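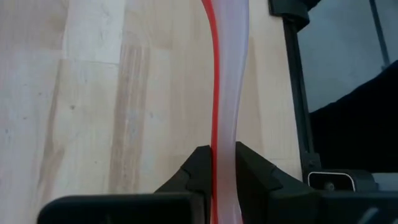
Grodari opens a dish-supply refill shop in Clevden this September

CLEVDEN. For release in September.

I've been writing these announcements for my own little company for a while now, and I still never know how to start one, so I'll just say it: Grodari is opening a shop! A proper one, with a door and a bell, on the corner of Pelupessy Street in Clevden, right across from the bus shelter. We open at 11 in the morning and there will be coffee until it runs out.

If you haven't met us, Grodari sells the stuff that lives next to your kitchen sink. Sponges, brushes, scrubbers, dish soap. Up to now we've done it by mail and from a table at the Clevden market, and people kept asking me where they could come and pick up a brush and feel whether it fits their hand before buying it. Fair question (I'm the same with pens). The new shop is my answer.

The whole place is built on one idea that came out of my own messy kitchen, and that's see-through bins. I used to keep everything under the sink in a cardboard box, and I bought sponges over and over because I never could see the ones I had. Once I moved it all into clear plastic I stopped doing that. So the shop is set up the same way. Everything sits out on light wooden tables in clear bins, sorted by what it does, and you help yourself.

We're calling the setup the Grostov Shelf, after the street I grew up on, and you can buy it for your own house too. It's a simple kit: low bins for the small stuff, a taller one for anything with a handle, and a sheet of stickers if you like labels. I don't use the stickers myself, but my customers are wild about them. 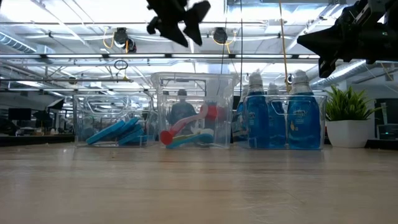 Sponges go in a low bin, and I like them stacked so you can grab one with a soapy hand. Brushes want more height around them, or they flop over the side and drip on everything. Soap bottles stand upright in another low bin with the caps on top where you can reach them. I also put a potted plant at the end of the row, at home and in the shop, and I will not be talked out of it. A sink is a dull place to stand and you may as well have something green to look at.

The kit costs 35 dollars for the bins alone. If you'd like it filled, come by and we'll pack it with you, and you pay for whatever you put in. You're welcome to bring bins you already own! Old salad boxes, a shoebox-size tub, whatever you've got. Rinse it first, please.

There will be 121 filled kits ready for opening day, which is all I could fit in the back room with the door still closing. After that we pack to order, and an order takes 2 days. Refills for dish soap run from the moment we open until closing at six. Bring your empty bottle and its cap, and if the cap has gone missing we keep a jar of spares by the register.

I'm also doing a short sink-tidying hour in the shop every month. It's free, it's very relaxed, and mostly it's people swapping tips about where to keep the wet sponge. (On its edge, with air on both sides. I've tried everything else.) Children are welcome and they tend to be better at the sorting than the grown-ups. Sign up at the counter or just turn up and squeeze in.

Our market table isn't going away, by the way. A few of my regulars looked very worried when I told them, so let me put it in writing: same spot, same hours, same wobbly table leg. Mail orders carry on too, and anything you order online can be picked up in the shop with no shipping charge.

For press: you're very welcome to stop in before we open and have a look while it's still quiet. I can lend you a filled kit to photograph, and I'm happy to talk about bins for as long as you can stand it. Call or write to the Grodari shop in Clevden and ask for the owner. Mornings are best, as I'm usually up to my elbows in soap by mid-afternoon.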